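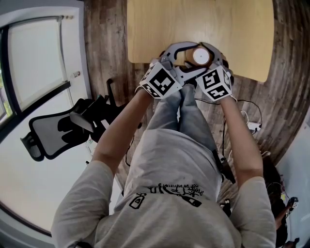 4 min read

Questions I get about cork (and keeping your bottles happy)

Posted 7 March 2018 by Bhavana Iyer

I started making wine in my laundry room when we moved to Prorkwood, and the questions started coming pretty much the same week I mentioned it at a dinner. I've put the ones I hear most on one page so I can stop typing the same email over and over. Got one that's missing? Send it along and I'll add it when I get a minute.

Do I really need corks? Can't I use screw caps?

You can! Lots of people do, and the wine is fine. You need bottles with the right threads though, and most of the empties friends will give you are cork bottles. I had 84 of those stacked up before I'd bought a single piece of equipment, so corks it was.

What kind should a beginner buy?

Agglomerated ones, the kind pressed together from little bits. They're cheap and they go in easily, and for wine you'll drink within a year or so they do the job. I only buy the natural one-piece corks for the red I plan to forget in the closet.

Number 8 or number 9?

Number 9 for a standard wine bottle if you have a floor corker. Number 8 is a bit skinnier and goes in by hand with less swearing. My first batch was all 8s and two of them wept a little when I laid the bottles down, so I switched.

Should I boil them first?

Please don't. I did this once on the advice of an old book and they went crumbly and left brown specks in everything. If your corks come in a sealed bag, use them straight from the bag. If the bag has been open a while, a quick dunk in sanitizer (the no-rinse kind) and a shake in a colander is plenty.

How long do I leave the bottles standing up?

I give them three days. The squashed cork needs time to push back out against the glass, and the air trapped under it needs to settle down too. After that, on their sides they go.

My corks are creeping back up! What's going on?

Usually one of three things. You filled the bottle too high, the neck was wet when the cork went in, or the wine hadn't finished fermenting. The last one is the one to worry about. Move the bottles somewhere you don't mind a mess, and check your gravity next time before you bottle. Decha Chuensuk lost most of a plum batch this way and he still has a purple ceiling.

Can I use old corks again?

Not for wine. They've had a corkscrew through them and they'll leak. I keep mine in a jar anyway, because they make good plant pot feet and my sister-in-law keeps asking for them for trivets.

How many corks should I get for one batch?

A six-gallon kit fills 30 bottles, give or take how much you "taste" on the day. Buy a few extra. I always wreck one or two getting the corker set to the right depth.

What temperature do you store yours at?

My closet sits in the low 60s most of the year. Steady matters more than perfect. I once kept a case above the fridge, where it hit 85 in summer, and it tasted like stewed raisins by fall.

Do you sell your wine?

No, and I'm not allowed to! You can come over and drink it, though. Bring back the bottle, rinsed please.

Where do you get your supplies?

Korngate, mostly, for corks and sanitizer. Their bags of corks are sealed properly and the mail order is quick. For labels I just print my own and stick them on with milk. Yes, milk. Brush it on the back, press it down, wipe off the drips. It soaks right off again when you want the bottle back.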